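When the practice cell went quiet

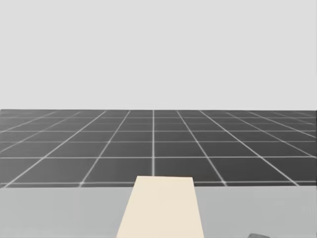 Regular readers will know how fond we've grown of the Hokach simulator, which has carried the Greltent packing arm through most of its training this winter, so it was a bit of a blow when the overnight run came back in such a sorry state. We had asked for 102 practice lifts and got 60 good ones. After that the arm simply stopped answering, and the simulator carried on logging as if all were well! The log ran to 1022 lines before somebody thought to look at it. The trouble lay in the stop signal — it was being sent, but the model of the arm never passed it on, and our watchdog was only checking that the program was still running. The setting itself is as plain as we could make it, just a cream block on a pale grey surface with the gridded floor stretching away behind, and we had rather assumed that so little could hardly hide a fault.

The good folk at Brilard have since sent us a patch, and 14 short test runs have gone through cleanly. Even so, the real arm in the Escobedo workshop stays switched off at the wall until the stop signal has been tried by hand, both with the arm at rest and halfway through a lift. If you have a morning booked on it, please do ring first, and we'll find you another slot.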